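Okay, a thread about mending things, because I have been thinking of little else all January and my poor family needs a break from hearing it.

1/ I fixed the hand-crank pasta roller! The one I bought second-hand, that had sat in the cupboard making me feel guilty. It rolled out a sheet of dough last night and I yelled loud enough to wake the dog.

2/ Small parts are my favourite thing now. Gears, screws, springs, the odd little washer. I used to sweep them into a jar and forget them.
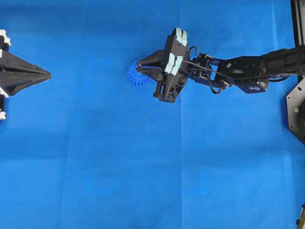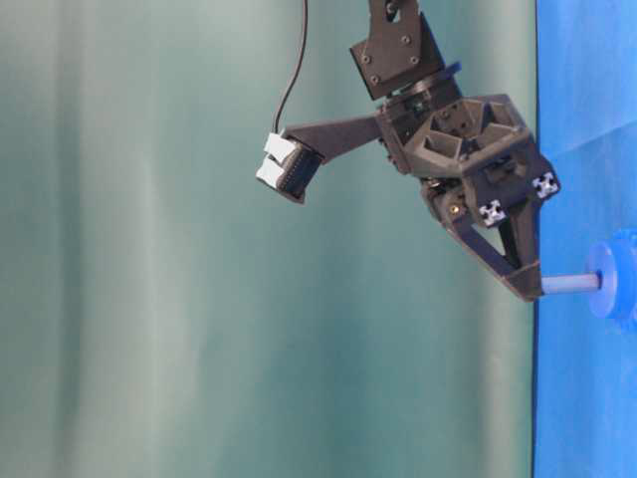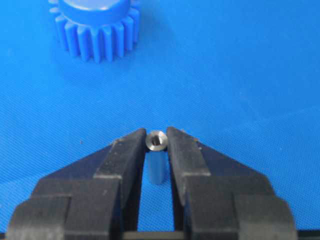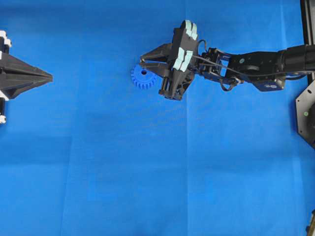
Sostum Makers and Menders Club – Members' Threads

3/ So, the roller. The handle turned and the rollers didn't, which sounds dire, but the trouble was one worn gear and a screw that had backed itself out. Two parts! The whole thing was nearly landfill over two parts.

4/ First tip, and I learned this the hard way: lay a cloth down before you open anything. A plain colour with no pattern. A dropped screw on a cloth stays put. A dropped screw on a tiled floor goes to live under the fridge.

5/ Second tip: take a photo at every stage, even the boring ones. I took 47 for the roller and used maybe three of them, but those three saved me (the side plates look identical and are very much not identical).

6/ Someone asked how you know what size gear to get. Count the teeth, then count them again starting from a dab of nail polish. Measure across the outside and across the hole in the middle. Write it on masking tape and stick it to the bag.

7/ My replacement came from a box of odds and ends marked Degefa that had been on the club shelf for years. I tried five before one meshed. When it finally did, it made the loveliest little purr.

8/ Things I've mended since, in order of how proud I am: the egg beater, a wind-up kitchen timer, my neighbour's music box. The music box still plays one note flat and she says she prefers it that way.

9/ Things I have not mended: the Briltness desk fan. It hums, it smells a bit, it does not spin. I have put it back together and am giving us both some space.

10/ Lụa Hà lent me her good screwdrivers for the music box and I finally understand why people go on about the right tip size. Mine had been chewing up screw heads for years. If it wobbles in the slot, go up a size!

11/ Also, grease. A tiny bit. I put far too much in the egg beater and our pancakes were delayed while I washed every part of it and started over.

12/ A few of you wanted to know about the old Drisance sewing machine in my hallway. Yes, it's next. The treadle is stiff and the belt has perished, but the wheel turns by hand and the enamel is gorgeous – dark green with gold flowers.

13/ If anyone has a spare leather belt for a treadle, or knows how tight it's meant to be, please reply. I've read three different answers and they all sounded very sure of themselves.

14/ Right, off to make more pasta. We have eaten it four nights running and I'm still keen.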